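3.2 Fabric state before the first fold

The order of operations in domestic folding is usually given as flatten, align, fold, stack. In practice the first of these takes up most of the effort, and it is the one least often written about. Instructions for household linen tend to begin with the piece already lying square on the table. The Plurnska guide to linen care, which we used as a reference text for the home sessions, spends 22 pages on folds and a single paragraph on getting the cloth ready for them. This section deals with that paragraph.

We treat a piece of cloth as prepared when three conditions hold. The top layer lies against whatever is beneath it with no trapped air. No crease crosses the intended fold line. The edges that will be brought together can be found by touch without lifting the whole piece. A piece that fails the first condition can still be folded, but the fold will drift as the air moves out under pressure. A piece that fails the second will usually refold along the old crease in preference to the new one, especially in plain-woven cotton that has been left in a basket.

White fabric is a difficult case for visual judgment. Shallow wrinkles in a printed or colored cloth disturb the pattern and are easily noticed. In plain white cloth under even lighting, the same wrinkles produce very little contrast, and only the deeper openings in the material, where one layer stands away from another, appear as clear shadow. Contact with the surface therefore carries more of the work. A light touch from several fingertips held side by side covers a wider strip of cloth than a single point and is less likely to push a new ridge ahead of it. 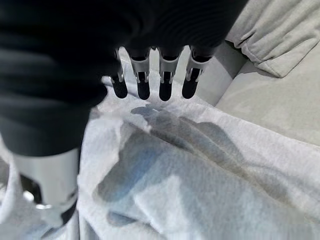
Figure 4. Four fingertips held close above white fabric. A deeper crease or opening in the material is visible as a dark gap at the left.

The spacing of the fingertips matters in two ways. If they are pressed together, the contact area behaves as one broad pad, and loose cloth gathers in front of it. If they are too far apart, narrow ridges form in the gaps and survive the stroke. A slight spread, with the tips not all at the same height, was the arrangement we adopted as the starting position for smoothing. The stroke then proceeds outward from the center of the piece toward the nearest hem. Strokes toward the center were excluded from the procedure after the pilot work, since they left slack in the region where the first fold was to be placed.

Creases were sorted into two classes. Surface creases are those that disappear under a single outward stroke with light pressure. Structural creases are those in which the cloth has doubled over itself, so that smoothing only presses the doubled part flat and hides it. The second class has to be opened first, by drawing one edge away from the overlap before any pressure is applied. The distinction cannot always be made by looking. A dark opening at the side of a piece may be the mouth of a doubled layer, or it may simply be a loose bend, and the procedure treats both as structural until the edge has been drawn out.

The full protocol was run on 40 pieces of household linen, divided between the Chauke and Disberg test rooms. Both rooms used the same table height and the same diffuse overhead light. Pieces were washed, dried and left overnight in an open container so that the creases would resemble those found in ordinary use. No piece was ironed. Fitted sheets were left out because their gathered corners do not satisfy the first condition under any amount of smoothing — they need a separate treatment, which we do not attempt in this paper.

Two limits of the procedure should be noted. The definition of a prepared piece assumes a firm support, and it does not carry over well to folding on a bed or sofa, where pressure from the fingertips sinks the support as well as the cloth. It also assumes that the piece is a single item. When a pillowcase has been caught inside a larger sheet during drying, the overlap feels much like a structural crease, and drawing out the edge may bring the smaller item with it. Such cases were separated by hand and returned to the container before the protocol was started again.

Section 3.3 describes the alignment step, which begins with the hem nearest the edge of the table and uses the same starting position.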